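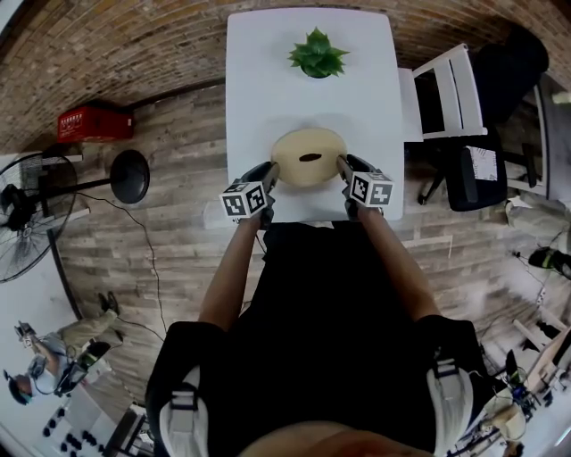

What do I need to build a pair of hand grippers at home?

A printer, a small screwdriver, a bag of M3 bolts and a couple of free evenings. My first pair took me 6 evenings, but I'm slow and I kept redoing the fingers (twice because I'd printed two lefts!). Jérémie did his in a weekend at the Ekeck workshop.

Do I have to use your files?

Not at all! Mine are called Plirndale, they're free, and people have changed nearly every part of them by now. Romain's version has a fatter trigger, which I prefer for cold mornings.

How do I fix the marker cubes on?

Two bolts up through the bottom. Print the markers on matt paper and stick them down flat, no bubbles. I used glossy the first time and got nothing but glare.

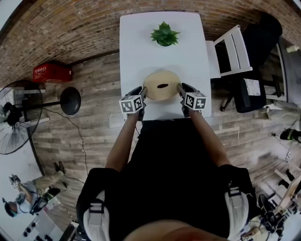
One gripper on each side of the rim, with the succulent down the far end.

What should I practise on?

Light things with an edge you can get hold of. Start with both hands doing the same job, and go slower than feels sensible. Cups are harder than they look, and I still can't do a teaspoon.

My fingers slip. Help!

Wipe them first, then try a strip of rubber on the inside face. I cut mine from an old bicycle inner tube. If they still slip, check that both fingers close square, as mine were out by a whisker for most of July
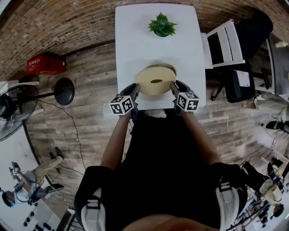
and I blamed the rubber the entire time. Solange spotted it with a steel ruler. Loosen the rear bolt, squeeze the fingers shut, tighten it again.

Can I come and have a go?

Friday evenings at Sodudthorpe, from 6. Bring your own gripper if you've got one, and ask for Margaux.

Filed under: Workshop builds, Robots
Last updated: July
Home Builds FAQ Files Contact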